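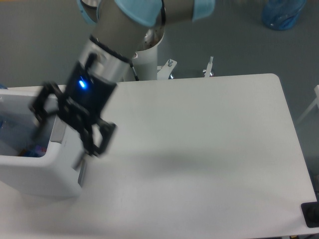 提单方回复:退回的处理意见已看,"请清空后重新称重"这一条照做过两遍,读数还是偏高。小件本身很轻,蓝的红的一把抓起来也没多少分量,偏差不可能全出在小件上。请查一下箱子的皮重是按哪一批录的,另外请明确软塑料到底准不准进这个箱。

工单标题:Ellis 室收纳箱净重与清单不符,小件与软包装混装
所属站点:Hundbridge
分类:整理与回收 / 称重 / 分拣规则
优先级:中
状态:已解决,观察中

问题描述
Ellis 室桌面整理使用 Clernell 白色敞口收纳箱,收集散落小件,收满后送到走廊尽头的称重点过秤,净重录入 Bultmont 清单系统。自 11 月起,系统提示"净重超出预期"。提单方导出的记录里有 14 条异常,全部为正偏差,没有负偏差。人工复点小件,数量与清单一致。

影响范围
仅限 Ellis 室。同站点其他房间用同型号秤、同版本清单,未见同类提示。异常记录不影响入库,但每条都要人工确认后才能关单,关单前该箱不能清空,周转箱因此不够用。

初步判断
正偏差集中在同一方向,先列出以下可能:
一、秤体零点漂移。
二、皮重设置与实际箱体不符。
三、箱内有清单之外的物品。
四、录入时选错箱型。

处理记录

09:10
检查秤体。空秤归零正常,标准砝码复测三次,读数一致。秤面水平,四脚着地,周围无风口。排除第一项。

09:25
核对录入。14 条记录的箱型字段全部为同一型号,与现场箱体底部的型号标记相符。排除第四项。

09:40
核对皮重。系统内该箱型皮重为 1,235 克。取一只清洗晾干的空箱上秤,读数偏高。再取第二只,读数与系统值吻合。两只箱外形相同,内衬不同:第一只箱底有一层防滑垫,后来加装,未登记。查领用单,Ellis 室在用的箱里一部分带垫,一部分不带。第二项成立,但垫子只能解释一部分记录,剩下几条用的是无垫箱。

10:05
开始查第三项。把一只待确认的箱倒在分拣盘里逐件翻看。除清单内小件外,有若干软塑料:糖果类包装、薄膜袋、撕下的封口条。这些东西在清单里没有条目,复点小件时会被顺手拨到一边,点完又随小件一起回箱,所以数量永远对得上,重量对不上。

10:20
单独称量翻出的软塑料,合计约 80 克,其中一只袋里还裹着几颗小件和一点残余粉末。空袋本身几乎没有重量,有重量的是袋里没倒干净的东西。把软塑料拿走再称,净重回到允许范围。

10:35
向提单方确认分拣依据。对方使用的是旧版桌面整理说明,其中只写"桌面零散物品入箱",对软包装没有规定。新版说明已经发布,但 Ellis 室打印张贴的仍是旧版。
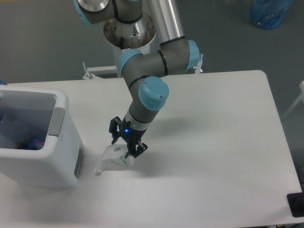
分拣规则的缺口在于旧版说明没有区分"小件"和"包装",凡是留在桌上的都按零散物品处理。软包装揉皱之后体积不大,与小件放在一起时容易被当成同一类。以桌面上那团皱起的半透明白色塑料为例,一端带一小块绿色,单看外形分不清是折起来的袋子还是包装纸,按旧版说明它就该进左边的箱,按新版说明应先展开检查,确认为空后投入软塑料袋。箱底已有蓝色、红色、紫色的小件,软塑料盖上去以后,从箱口往下看很难判断下面还有多少东西。

10:50
讨论是否在收纳箱内加隔板。试装一块,隔板与箱口圆角不贴合,小件会从缝里滑过去。放弃。改为在桌边另挂一只软塑料袋,不占桌面。

11:05
检查上限设置。称重点报警上限为 2,000 克毛重,历史记录均未触发,与本工单无关,不改。

11:20
修改系统配置。在 Bultmont 中把原箱型拆成"无垫"和"带垫"两种,分别录入皮重。带垫箱逐只复称后取各自读数,不用平均值,因为垫子裁剪尺寸不一。箱体外侧贴标签,位置定在把手凹槽下方。原定贴在箱口,清洗时容易泡掉。

11:40
更换张贴说明。撤下旧版,换上新版,并在"软包装"一条后加注:未展开的袋子一律视为非空。

复测
午后由提单方按新说明整理一次桌面,小件入箱,软塑料单独收集。过秤时选择对应箱型,系统无提示。另取一只带垫箱重复一次,同样无提示。随后故意放回一只未倒空的包装袋,系统报"净重超出预期",说明阈值仍然有效,没有因为本次修改而变宽。

原因结论
偏差由两处叠加:部分箱体加装防滑垫后未更新皮重;软包装及其中残留物随小件入箱,未列入清单。秤体和录入操作正常。

历史记录处理
14 条异常不逐条改写净重。原箱已无法确认当时是否带垫,补算没有依据。统一加备注后关单,备注内容为"皮重与混装原因,见本工单"。数量字段以人工复点为准。

补充问答

提单方追问:银色和白色的硬质包装纸算不算软包装?
处理方回复:算。新版说明按能否揉成团区分,不看颜色和反光。夹层里有硬卡纸的,拆开后卡纸走纸类,外膜走软塑料。

提单方追问:箱底残留的小件每次都要倒空吗?
处理方回复:不用每次倒空,但过秤前必须倒在分拣盘里看一遍。只从箱口目测不算检查。倒出时轻敲箱底两下,带垫的箱要掀起垫角,小件会卡在垫子下面。

提单方追问:白桌面上薄膜袋不容易看见,有没有建议?
处理方回复:收尾时用手背沿桌面扫一遍,从圆角一侧扫向放箱的一侧。透明和白色的薄片靠看会漏。要换深色桌垫请另提采购单,本工单不处理。

遗留事项
防滑垫由谁加装、是否统一拆除,尚未确定。在确定之前不要自行增减垫子,箱体与标签不符的一律送回称重点复称。
新版说明的电子版文件名与旧版只差末位版本号,打印时容易拿错,已申请将旧版移出共享目录。
软塑料袋的更换频次暂定为满即换,观察一个月后再定。

关单条件
连续一个月内 Ellis 室无同类提示,自动关闭。期间如再次出现正偏差,请在本工单下追加记录,附上箱体标签和分拣盘复点结果,并保留原箱不要清空。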